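Runum workshop – two-arm table cell, can handling
Pre-run and in-run safety checklist, July round
Checked by: Evelien Visser
Read and countersigned: Frans De Haan
Items are marked OK, OK with note, or Action.

Comments first, because I enjoyed this one. The cell has come on a lot since the last round and the crew clearly use the list, which makes my job a pleasure. Please keep writing in the margins!

SECTION A – BEFORE POWER

A1. Emergency stop tested from both sides of the table. OK.
A2. Arm bases tight, no play when pushed by hand. OK. Sándor Major went round with the torque wrench before I arrived.
A3. Gripper fingers free of cracks and chips. OK.
A4. Cables and hoses clear of walkways. Action. Route power leads along the rails wherever they will reach, and coil any spare length outside the walking line. Anything that has to cross the floor gets a cover.
A5. Floor tape legible and stuck down at the corners. OK with note. Press the ends down again at each weekly clean.

SECTION B – ARMS MOVING

B1. Speed limit set for shared working. OK. The house rule is 40 per cent of full speed whenever two arms can reach the same spot.
B2. Hands stay off the table while either arm is live. OK. Good discipline, and a nice clear call of "arms live" each time.
B3. Grip force suits the load. OK with note. Thin drinks cans are lovely test pieces but they dent easily, so start low and step up.
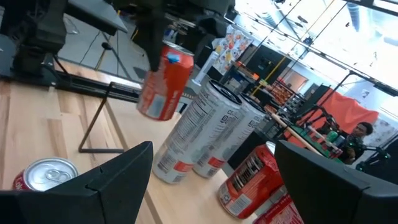 Item B3: can held sideways in the gripper, other cans on the table.

B4. Held items kept low over the table. OK with note. A lower carry means a smaller drop, and it costs you very little in cycle time. Dirk Van Leeuwen has offered to try a lower path and I'd love to see it on the next round.
B5. People at neighbouring stations know when this one starts up. OK.

SECTION C – TEST PIECES AND SURFACES

C1. Cans free of splits, sharp edges and leaks. OK. Log sheet says 243 picks on the present set. Swap any can that has lost its shape, even if the arm still picks it well.
C2. Table top clean and dry. OK. A wipe between batches is enough.
C3. Raised shelf steady and square to the table. OK with note. Give it a gentle push at each corner before the first run.

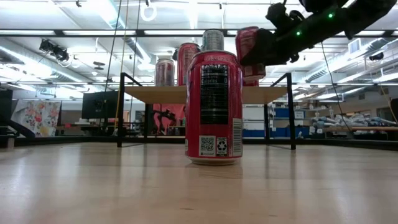
I'd also like the shelf added to the start-up card – it is in reach of the arms and deserves the same care as the rails. Wouter Van Acker keeps the card, so changes go through him. While he is at it, could the line about labels be made plainer? Old wording: "items to be oriented". New wording: "turn labels the way the task sheet shows". Much friendlier.

C4. Number of loose items kept to what the task needs. OK with note. A busy table is great practice for the arms, but leave room for the gripper to open fully between neighbours. Return the extras to their crate.
C5. Fallen cans picked up only after a stop. OK. The rule is stop, call it, reach in, step back, restart. Every time, please, even for one can.

SECTION D – END OF RUN

D1. Arms parked clear of the cans before power off. OK with note. The park position needs writing down for each side. At the moment it lives in people's heads.
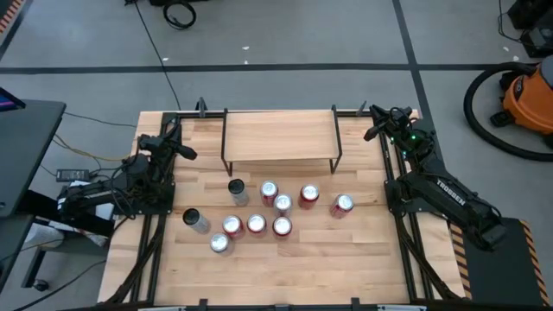

Photo: Runum workshop / E. Visser

D2. Hazard striping and tape clean enough to read from the door. OK.
D3. Vacuum and hose put back after cleaning, hose wound up. Action. Wall hook to be fitted, order reference 442 with Somogyi.
D4. Faults written in the log, however small. OK. There are 38 entries so far and they are a joy to read. Short, clear, with times.

Open actions: A4 (Sándor), D3 (Dirk). Notes on B4, C3 and D1 to be looked at again at the next round, 9.30 start, bring the start-up card.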